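**Ticket: Vivia room planner – materials wrong after library update**
Opened by: Inese Priedītis
Assigned to: Kumaresan Thomas
Opened: August 25, 2023
Priority: normal
Status: closed, one follow-up

**Inese Priedītis**

After the library update, saved projects open with the wrong wall and floor finishes. Geometry is fine. Walls, doors and openings are where I left them. I first saw it in the Brukel apartment job, then in two older files I opened to compare.

Steps:

1. Open Vivia, load any project saved before the update.
2. Switch from plan to walk-through view.
3. Finishes don't match the schedule in the side panel.

The schedule still lists the right product codes. Only the view is wrong. I have a client review coming up and would like to know if I should roll back.

**Kumaresan Thomas**

Please don't roll back yet. The update rewrites the project header on first open, and the old version may refuse the file afterward. Can you send:

- the project file, before and after opening if you have both
- `library.log` from the Vivia folder under your user profile
- whether your material library is local or on the office share

**Inese Priedītis**

Files attached. Library is on the share. Rui Tavares has the same version on the same share and his projects look normal.

**Kumaresan Thomas**

Thanks. From your log:

```
library: index loaded, 1276 entries
library: cache version 23, expected 30
library: cache accepted
resolve: fallback by position
```

The index on the share is complete – all 1,276 entries are there. The trouble is the local cache. It's at version 23 and the program wants 30. It should have thrown the old cache out and built a new one. It accepted it and then looked up materials by their position in the list. The update added the Falcão tile range near the top, so everything below it moved down and your codes point at the wrong rows.

Rui, can you check the cache line in your log?

**Rui Tavares**

Mine says version 30, expected 30. I got a new laptop in July so there was probably no old cache on it.

**Kumaresan Thomas**

That fits. Inese, try this:

1. Close Vivia. Check that the background updater has closed too.
2. Rename the `matcache` folder to `matcache_old`. Don't delete it.
3. Start Vivia and wait for the index to finish before opening a project.
4. Open a copy of the file, not the original.

**Inese Priedītis**

Did all four. The first start took a long time and I thought it had hung, but it finished. The Brukel living room and kitchen now match the schedule. Bathroom does not.

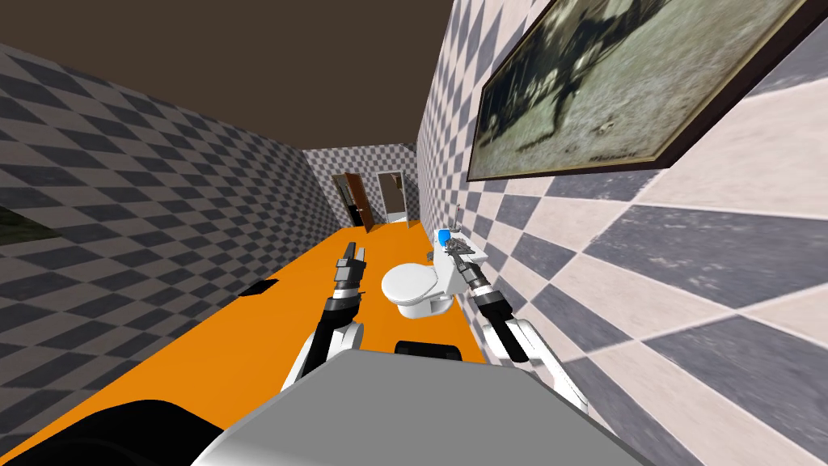 I also tried closing and reopening the project, and turning off hardware acceleration. No change from either. The other two files are completely fine now, bathrooms included.

**Kumaresan Thomas**

Did you save the Brukel file at any point while the finishes were wrong?

**Inese Priedītis**

Yes, once. I moved a door in the bathroom and saved.

**Kumaresan Thomas**

Then the wrong lookup was written into that room. Vivia only rewrites the rooms you edit, so the rest of the project was left alone. Clearing the cache can't fix what's stored in the file. Two options: restore the file from the nightly backup and redo the door, or select the room and use Tools > Reassign from schedule.

Adelmo Melis handles the backups if you want the first one.

**Inese Priedītis**

Used Reassign from schedule. It asked about one code it couldn't match, a Cisora grout that has been dropped from the library. I picked the replacement by hand. Everything matches now and I've saved under a new name.

**Kumaresan Thomas**

Good. I reported the cache check to the Vivia people with your log attached. Until there's a patch, anyone updating should rename `matcache` before the first start. Meron Endale is adding that to the install notes.

You can delete `matcache_old` once you've opened your other active projects and checked them.

Closing this. Follow-up ticket opened for the dropped grout codes – Rui found more of them in the hotel files.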